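Progress report on the Jorum cell
Prepared for: Resis, equipment support program
Prepared by: Şengül Duman
Date: 29th August

1. Summary

In this period we have finished the setup of the Jorum cell and we have started the regular maintenance plan which was agreed with you in January. The cell is one arm with a two-finger gripper and a small camera at the wrist, on a dark bench in the second lab. Its task is to take a pipette from the stand, bring it to the work area and put it back. The arm is now working every day. One repair was necessary and it is described in section 3.

2. Setup of the cell

The bench was moved away from the door so that people do not pass behind the arm. After the move we leveled the bench again and repeated the calibration of the camera to the gripper. The first calibration was not good. The arm was arriving a little too low at the pipette, and the fingers were closing on the collar and not on the handle. We found that the camera bracket had a loose screw. We tightened it, marked it with paint, and did the calibration again.

The control software is Didex, the same version that we reported before. We did not update it during the tests, in order to keep the results comparable. The update is planned for the next period.

3. Repair of the gripper

After 456 cycles the left finger began to close later than the right one. We opened the gripper and found wear on the small guide inside. Kaplan delivered a replacement set with 2 guides and we changed both. The work took one afternoon, and the longer part was to remove the old grease. After the repair we ran 110 test grasps with no late closing. The old guides are kept in a labeled bag in case you want to examine them.

4. Maintenance plan

Each morning, the person who opens the lab wipes the finger pads and the camera window with a dry cloth, and moves the arm one time to the home position at low speed. Each week we check the screws of the bracket and the cable at the wrist. Grease is changed every 2,000 cycles. We write everything in the paper logbook beside the controller, and I copy it to the shared folder at the end of the week.

5. Position of the pipette stand

The stand is the part which gave us most questions. The pipette hangs by its hook on the blue bar, and if the stand turns even a little, the approach of the arm is no longer correct. We now check the position with the wrist camera before the first run, with the fingers low and the handle in full view. The other labware stays behind the stand: a beaker, the pink-orange tip box and the clear rack with test tubes. We asked the users to leave these things in their places, and mostly they do.
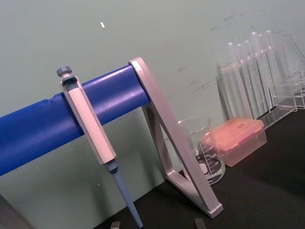 6. Open points and next steps

The foot of the stand is not fixed to the bench. We would like to make a simple plate with two pins, so that the stand can be removed for cleaning and returned to the same place. The drawing is ready and the workshop can make it.

The clear labware is still difficult for the vision part of Didex. We will try a different lamp position before we ask for any new equipment.

We also request your approval to buy one more set of guides from Kaplan as a spare. The cost can be covered from the repair line of the present budget. Please let me know if a separate form is needed for this.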